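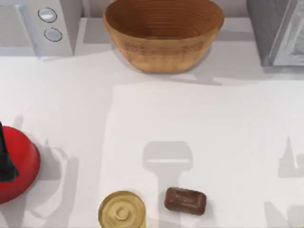
August 2018

Too hot to sleep past six, so I was in at the Grundville unit before anyone else and had the kettle on and the windows open by the time the sun came round. Lovely and quiet on a Sunday! I'd promised myself a proper go at the two-armed cell, the one we all call Sillura because that's the name of the job it was bought for, and which has been sulking since May.

The trouble is the left arm. It comes down a touch too far to one side, and the more jobs it has done that day the worse it gets. On Friday the log stopped at 3185 picks with a fault I'd never seen before, and when I looked it up in the book all it said was "check joint" (which joint? there are loads of them, thank you very much). So I started at the bottom and worked up. Power off, key out and in my pocket, covers off one by one, screws into the old jam jar lid so they couldn't roll under the bench like last time.

Bolts at the base were fine. Shoulder was fine too. At the elbow I found the cable bundle had been tied far too tight by whoever last had it apart, and I have a horrible feeling that was me. Every time the arm stretched out the bundle was tugging on the plug. I snipped the ties, gave it a good hand's width of slack, and put new ones on loosely enough to get a finger underneath. There was a shiny patch on one cable where it had been rubbing so I wrapped that, and I've written it on the board to order a new one from Condley tomorrow. They take up to 4 days, so it'll be the wrapped one for most of this week.

Then the wrist. I do enjoy doing the wrist, it's fiddly but it's clean work. Wiped out the old grease, which had gone the colour of strong tea, and put fresh in, a little at a time, turning it by hand until it stopped feeling gritty. The finger pads were worn smooth on one side so I swapped all of them on both arms, and did the right arm's wrist while I was at it. It didn't really need it but I'd already got the grease on my sleeves.

Lunch on the step outside. Cheese and pickle, slightly squashed.

Setting it all back up took longer than the mending, as it always does. Sent both arms home, touched each one on the little brass pin, typed in the new numbers, and then found I'd put the left arm's numbers in against the right. Did it again — slowly, out loud, like a child doing sums. After that I ran it at the lowest speed with my hand on the stop button, then a bit quicker, then left it going with an empty run while I swept up. It had got to 1857 when I shut it down to go home, and the left arm was still landing on its mark. I checked with the feeler gauge three times because I didn't quite believe it.

The real test is the Sabatier batch on Monday, with proper weight in the fingers. I've left a note on the cabinet asking the early shift not to put the speed back up until I've had a look.

Home by five, cold bath, beans on toast. Must remember to take the jam jar lid back, it's in my coat.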